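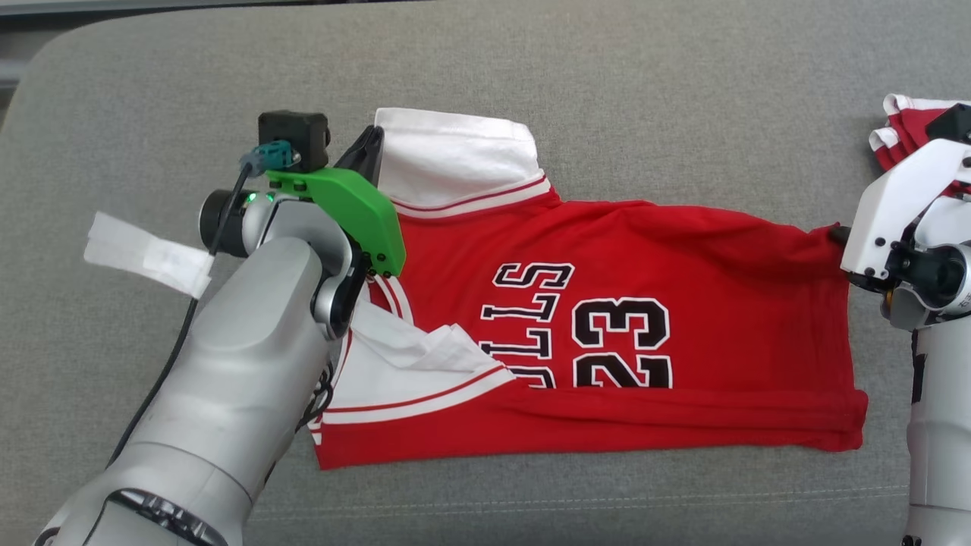
**Review: Branwood upholstered bench, gray, after one winter**

I bought this bench in November from the Nudano web shop. I write this because before buying I could find only very short reviews, mostly "nice" and "fast delivery", and they did not help me to decide. Maybe mine is too long, but you can skip the parts you do not need.

First the price. I paid 500 dollars, and for me this is a lot of money for a thing without a back. There is also a smaller bench from Skurby which costs less. I sat on it in a shop and it was too soft for me. When I stood up, I had to push with both hands. The Branwood is firmer and I stand up from it normally. My mother also tried it when she visited, and she has bad knees. She had no complaint, and she usually has one.

**Delivery and assembly**

The box came in good condition, but it is heavy. Please do not carry it alone up the stairs as I did. Inside there are the seat, the legs, a bag with 16 bolts and one hex key. The paper with instructions has only drawings. Drawing three shows the bolts going in from the wrong side, and I lost some time with it. If your bolts do not catch, turn the leg the other way around and try again. Do not tighten the bolts fully until all the legs are on. The hex key is made from soft metal and the corners became round before I finished, so I used my own.

One leg was a little shorter than the others, or my floor is not flat, I am still not sure. I put a felt pad under it and the bench does not move anymore.

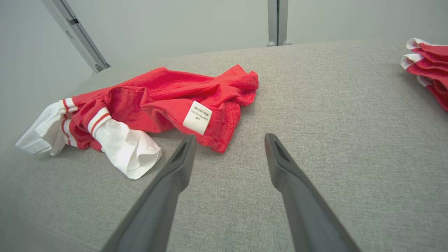 The fabric was my main worry. The shop page says it is a polyester blend and gives no more information. I wrote to Nudano to ask for the exact numbers and they answered after two days with the same sentence from the page. So I can only say how it behaves in my home.

It is a little rough under the hand, and I like that, because cushions and blankets stay where I put them. It does not pill so far. It collects hair, and I have one cat and long hair myself. The normal vacuum brush takes away most of it, the rest I remove with a damp rubber glove. Coffee went on it in the second week. I pressed it with a dry towel and then used cold water with a small drop of dish soap. The stain is gone, but a ring from the water stayed until I wiped the whole top evenly. I should have done this from the beginning.

The cover cannot be taken off. I want to say this clearly, because the shop photos made me think there is a zipper on the bottom side. There is only a thin black cloth with staples.

**Comfort**

For putting on shoes it is very good. For reading it is good for half an hour, then my back wants something behind it. Two adults can sit on it if they like each other. The foam got a little softer in the first month and then it stopped. I see no hole in the place where I always sit.

**Compared with Kragh**

My neighbor has the Kragh bench, which was 100 dollars more. The sewing on hers is straighter, and the cover comes off for washing. If you have small children, I think you should pay the extra. On mine there is one seam which makes a small wave on the short side. I turned this side to the wall.

**My rating**

Four stars from five. I take one star away for the instructions and for the cover.
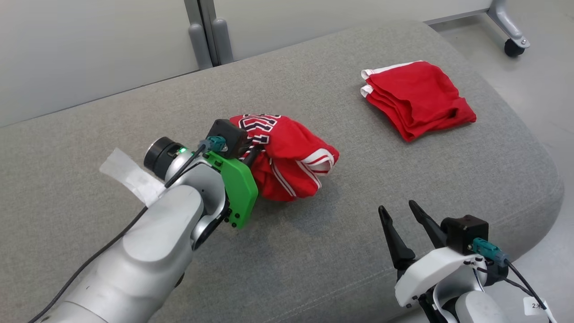
A small addition, 22 Mar 2024: one bolt became loose and the bench started to make a noise when I sat down. I tightened all of them again and the noise stopped. Nudano also sent me a new hex key for free, but it is the same soft kind.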